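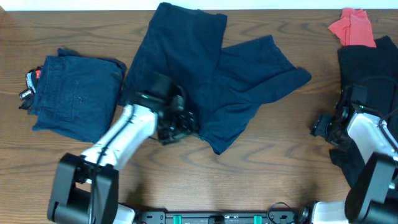
2 min read

Minutes, Widar cell maintenance meeting, May 2018
Present: Tihomir Stan (chair), Hernán Escobar
Apologies: Baláž

1. Previous minutes
Accepted without changes.

2. Cell status
Two-arm cell in use on the wooden table with mixed garments, including navy and black fabric and folded denim. Log stands at 1563 cycles, 422 of them since the last gripper service.

3. Cables
HE reported wear on the left arm cable where it passes over the dark bracket. Cable to be replaced and given up to 125 mm more slack at the elbow. Right arm cable arches above the gripper; clearance to be checked at full reach.

4. Grippers
Finger screws on both arms to be retorqued. TS asked for the textured finger parts to be inspected for lint at each shift change. Agreed.

5. Base rail
Clamps checked, no movement found. HE to mark the base positions before the next removal.

6. Spares
Prindthorpe quote for finger sets received. Order deferred to September.

Actions
HE: cable, screws, base marks.
TS: inspection sheet, reply to Prindthorpe.

Next meeting at Clunemari, date to be set by TS.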